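Notebook, June, started 7:40 a.m.

Back on the corrugated board humidity problem. Quick recap for anyone reading over my shoulder: the Rivard cartons have been going soft on the bottom panel after a stretch in the damp store, and I want to know if it's the board, the glue line, or the way we've been stacking them. My money was on glue last month. I've changed my mind twice since then, so don't quote me on any of it!

Cut 18 coupons this morning, six from each of three sheets. All from the middle of the sheet this time, well away from the edges, since last round's edge pieces had little crushed flutes from the trimmer and those threw the numbers all over the place. Knife blade was new. I went slow. Flutes looked nice and round under the loupe on all three sheets, so I'm happy with the cutting for once.

Labeled them in pencil (marker bleeds once the liner takes up moisture, learned that one the hard way with the Brekham samples) and put them in the conditioning cabinet to sit. The dial on the cabinet still sticks a little on the way down. If you turn it past the mark and come back up, it settles fine. Somebody should really order the replacement knob, and by somebody I mean me, so it's on the list now.

10:15. While those were soaking up air I went back through the old sheets from the Navham trial. I'd forgotten how good those notes were. They had the stack heights written down, the pallet type, even which wall of the store each stack stood against. Ours mostly say "stacked, store 2" and that's it, and I'm as guilty as anybody. From now on I want the wall written down too. The outside wall sweats in warm weather and I've got a hunch the bottom tier on that side takes the worst of it.

Also found a coffee ring on the page with the crush values, right over the one number I wanted. It could be a 146 or a 140. Going with 146, as the one below it makes more sense that way, but I've put a question mark in the margin.

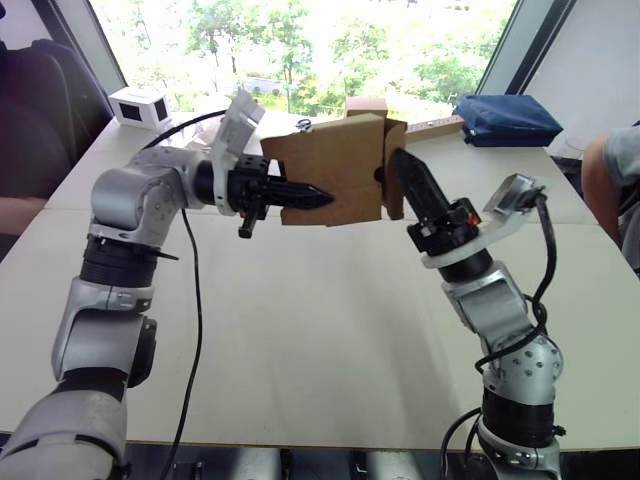 Does it matter which way the flutes run when a carton is stacked?
Quite a lot. With the flutes standing upright, each one acts like a little column and the side walls carry the load; lay the carton on its side so they run flat and the walls fold much sooner.

Had to write that out because I got asked it again at the bench and gave a muddled answer. I always explain it badly out loud. Next time I'm just going to fold a strip of paper into a zigzag, stand it on end and put a book on top.

11:30. Glue line check. Took three spare pieces, peeled the liner back by hand and looked at what tore. On the dry ones I got fiber tear nearly all the way along, so the bond was stronger than the paper, and that's what we want. On a piece that had been in the damp store, the liner came off cleaner than I'd like along one side – long smooth stripes where the flute tips had been sitting. So there's something going on with the glue after all (hello again, theory number one). One piece is one piece, though. I'm not rewriting anything on the strength of that.

The Ejigu adhesive would be the thing to try next. We've got half a tub on the shelf and the lid seal still looks good, but I want to stir it properly and check for lumps before I trust it. It needs a thinner coat than our regular stuff. Last time I laid it on too heavy, the board warped like a potato chip and I spent the afternoon pressing it flat under the old cast iron plates. Didn't work very well either.

Lunch. Ate at my desk, got crumbs in the balance tray, cleaned the balance, re-zeroed it, checked it with the little brass weight. All good.

1:50 p.m. First weigh-out of the morning coupons. They'd all picked up some weight, as expected, but sheet B picked up more than the other two, and every one of its six coupons went the same way. That's interesting! Same supplier, same grade on the paperwork. The liner on B is a touch duller and it drinks a water drop faster. I put one drop on each sheet and watched: A and C held a bead, B had a dark spot spreading before I'd even capped the dropper. Could be less sizing in the paper, or could be a different roll that got slipped into the batch. I'll ask for the roll numbers.

If B really is a different liner, then a lot of our mixed results from last month might just be us mixing sheets without knowing it. Kind of annoying, kind of a relief too.

3:20. Put the coupons back in for a longer soak. Set up a small dead load test on the shelf by the sink: one carton made up from sheet A, one from sheet B, same size, same tape pattern, 40 pounds on each, with a ruler clamped beside them to read the sag. I squared the loads by eye and then again with the level, and the A one was leaning a hair so I shimmed it. Please don't bump that shelf, and please don't hang wet towels on the rail under it (you know who you are).

To do:
Roll numbers for A, B and C
Stir and check the Ejigu tub
Order the cabinet knob, really this time
New column on the store sheet for which wall
Second water drop test, with a timer
Peel test on more damp store pieces, at least one from each sheet

4:45. Read the rulers before heading out. No sag worth writing on either carton yet. Left the cabinet running overnight and taped a note to the switch.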